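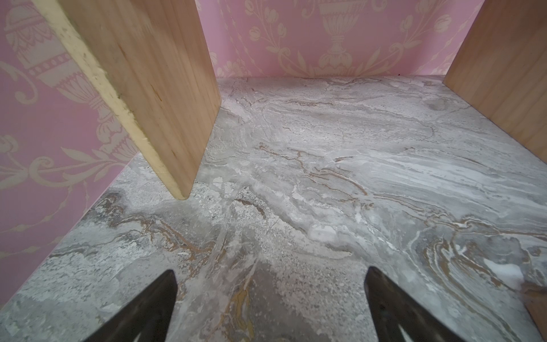
Pale wood on the gray marble pattern, with the pink wallpaper behind.

So the little room finally has a floor! Regular readers will remember the long silence after I got the pink wallpaper up in the spring, when I kept putting off the next bit. I had 3 floor samples taped to the fridge for weeks (a plain oak, a checkerboard, and this gray marble pattern from Jukero) and I kept changing my mind every time I went for milk.

Gönül Kocabaş settled it for me over coffee. She looked at the samples for maybe two seconds and said the marble was the only one she'd want to look at up close. She was right, too. I love the brown swirls, the curvy ones that bunch up together like contour lines on a hiking map, and there's a little yellowish patch I've grown very fond of. The Chien sample was more even and would have been easier to match, but it looked flat next to the pink.

The upright boards are the part I'm still fiddling with. I wanted plain wood walls to break the space into compartments, and I like seeing the grain and the odd small knot, so I'm not painting them. The front edge on one is still a bit rough. I've been at it with fine sandpaper in the evenings and I'll get there. Gönül thinks I should wax them. I tried some Pinell wax on a scrap and it went more orange than I wanted, so if anyone has a clear one they swear by, please write in!

A few of you asked about cutting the marble pattern. Use a fresh blade, go slowly, and do the long side first. I started with the short side and had to throw out a whole piece, which hurt. Leave it under some heavy books overnight before you stand anything on it.

Next up is shelving, and then the fun stuff, meaning furniture. I have a shoebox of tiny chairs that have been waiting for a home since last October, and at least one of them is going to look terrible with pink. More on that next time.

Last updated: October, 8 a.m.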